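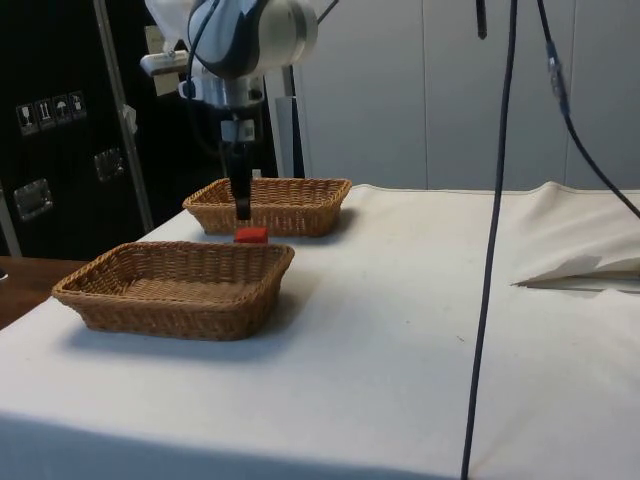 Arbeitsplatz-Set Dudevach für Roboterarme: was reinkommt, was es kostet und was ihr euch sparen könnt

Artikel 193 in unserem Katalog, und ja, ich bin die, die ihn zusammengestellt hat. Tyra Backlund mein Name, ich mache bei Undia die Planung für kleine Roboterplätze, und weil ich die gleichen Fragen jede Woche am Telefon beantworte, schreibe ich sie jetzt mal direkt auf die Produktseite.

Das Dudevach-Set ist alles, was man um den Arm herum braucht. Der Arm selbst ist nicht dabei! Das steht auch fett im Warenkorb, wird aber trotzdem gern überlesen (letzten Februar hatte ich jemanden dran, der schon den Karton nach dem Greifer durchsucht hatte, das tat mir wirklich leid).

Preise
Grundset: 986 Euro netto
Komplettset mit Stativ, Kabelführung und Transportkoffer: 3.402 Euro netto
Lieferzeit Grundset: ab Lager
Lieferzeit Komplettset: 40 Werktage, der Koffer wird gebaut, wenn ihr bestellt

Wann reicht das Grundset?
Wenn der Arm einen festen Platz hat und dort auch bleiben soll. Ihr bekommt das Tischgestell Nygård, die Klemmen und eine Platte, dazu den Montageplan zum Ausdrucken. Wer den Platz zweimal im Jahr auf eine Messe oder in eine andere Halle schleppt, sollte sich das Komplettset wenigstens durchrechnen. Einzeln nachgekauft wird der Koffer nämlich teurer, und die Schaumeinlage müssten wir dann extra nach euren Maßen schneiden. 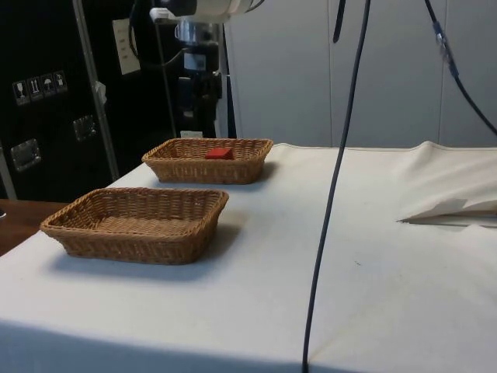

Beim Zubehör für Greifaufgaben rate ich fast allen, klein anzufangen. Ich sehe oft Budgets, in denen schon vor dem ersten Griff teure Behälter mit Sondermaßen stehen, und dann liegen die im Regal. Zwei gleiche flache Körbe und ein roter Klotz, und schon habt ihr eine Aufgabe, an der man wochenlang üben kann: rausnehmen, in den anderen legen, wieder zurück. Geflochtene Körbe wie die beiden auf dem weißen Tuch gibt es in jedem Haushaltsladen, die müsst ihr wirklich nicht bei mir bestellen. Gebt das Geld lieber für eine ordentliche Kabelführung aus, die vergessen beim Planen nämlich fast alle, und dann hängt so ein langes dunkles Kabel eben senkrecht vor dem Tisch herunter.

Die Kabelführung heißt bei uns Cuteo und lässt sich auch einzeln bestellen. Sie wird oben am Stativ geklemmt und seitlich weggeführt. Bitte vorher messen, wo eure Steckdosen sitzen! Steckverbindungen mitten in der Strecke gehen, ich plane sie aber ungern ein.

Noch was zum Tisch
Die Platte ist matt, trotzdem legen viele ein Tuch drüber. Kann man machen. Nehmt es ein Stück größer als die Platte und spannt es, Falten nerven beim Greifen flacher Teile. Klammern sind im Grundset nicht drin, im Komplettset schon.

Was ihr mir für ein Angebot schickt
Armtyp und Gewicht, hängende oder stehende Montage, Raumhöhe, freie Tischfläche und ob transportiert wird. Eine Skizze auf Papier, mit dem Handy fotografiert, reicht mir völlig. Bei hängender Montage brauche ich zusätzlich den Abstand zwischen Tischplatte und Aufhängung, sonst rate ich, und raten mag ich bei Stativen nicht.

Preise Stand 22.02.2025, zuzüglich Versand. Das Komplettset kommt per Spedition bis Bordsteinkante, Lieferung bis in den Raum bitte bei der Bestellung mit ankreuzen.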